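Equipment planning meeting, minutes
November, 2:00 p.m.
Present: Yaqin Jin (chair), Rosaire Chisholm (minutes)

1. Gripper quote
Balidik wants 1226 for replacement fingers. Yaqin doubts they will handle clear plastic any better than the current pair. No order until Balidik shows a trial on our own containers.

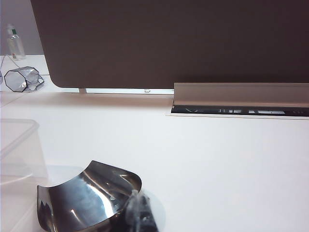
2. Test objects
Rosaire asked for 300 for more bottles, bags and foil. Yaqin saw no case for it with this much already on the table. Approved: 100. 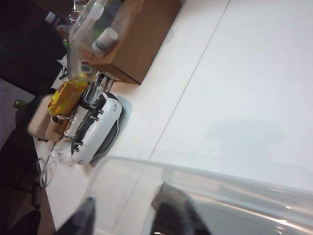 3. Second arm
Gasgate's savings claim not accepted. Deferred.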